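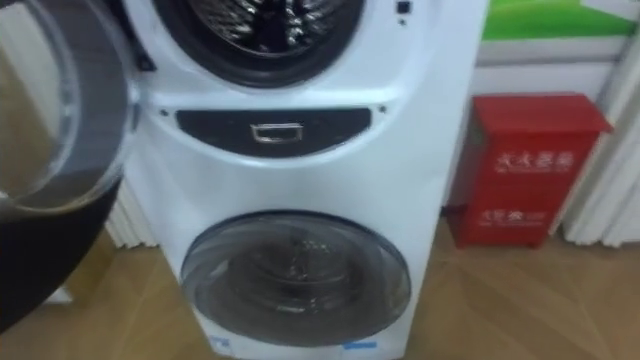
Got to Tevent 10 minutes late, wrong tram, so missed Oriana's welcome talk and went straight through to the back where the laundry build is. It's a shared workshop, members pay by the month and share the tools, and this project has been going since March on evenings and leftovers. The idea: an arm that loads and unloads a washer by itself. They picked a stacked twin-drum, one washer on top of the other, and the upper door was swung wide open when I walked in, big smoky glass dome of a thing with a thick black rim. That door is half the trouble, I learned. It takes up a lot of the space on the left and the arm has to come in from the other side or it clips it. Lower drum stays shut for now. One problem at a time.

Sep 29, 2020, for anyone keeping track. Second open day this year.

Ulises Escobar did most of the talking. He wrote the reach planner, meaning the bit that decides how to get into the drum without touching the rubber. First version scraped the gasket every go. Second version didn't scrape but took 30 seconds to think before each move, you could go and make a cuppa. Current one is quicker. Still slow compared with me and a basket, and he'd be the first to say so.

Cost so far is 3,000 all up, not counting the arm, which came second hand from a member's old employer. Most of that went on the mount and on cabling. Eino Ruotsalainen welded the mount, then welded it again when the first one flexed. You could feel the wobble through the bench apparently. He has strong opinions on box section and I now have some too.

What I actualy wanted to see was the unloading. Dark clothes are the hard case – black cotton in a dark drum, the software sees one big lump and no edges. So the test load is a bundle of black stuff with a bright yellow cloth thrown in, easy to find, handy for checking it knows where it's looking. The arm goes in over the gasket and the end of it just vanishes in among the blacks. Strange to watch up close. You lean in. Everyone leans in.

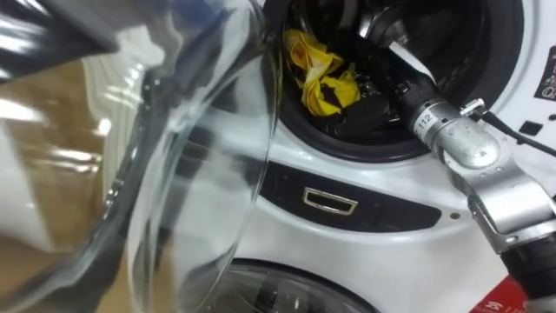
Sreekumar Chettiar thought they were going at it backwards and said so, loudly, from behind me: fix the grip first, let it grab any old handful, and worry about seeing edges later. Nobody at home sorts a wash by looking at it, was his point, you just shove your arm in and pull. Ulises said fair enough but a handful of sleeves round a joint is how you lose an afternoon. They went on like that for a bit. I think Sreekumar had the better of it, for what that's worth.

Asked about the cable. It runs along the top of the arm with a loop of slack, and Eino wants it tucked in before anyone tries the lower drum. Meriem Bouzid is drawing up a clip for it, 2 versions, neither printed yet becuase the printer was down.

Didn't get to try the controls myself, queue too long. Tea was good. Also had a quick look at the Esteo bench, a pill sorter, separate post on that if I find the notes.

Parking out front is hopeless, take the tram (the right one). Bring closed shoes or they won't let you past the line.

Home Visits Builds Workshops Older posts Contact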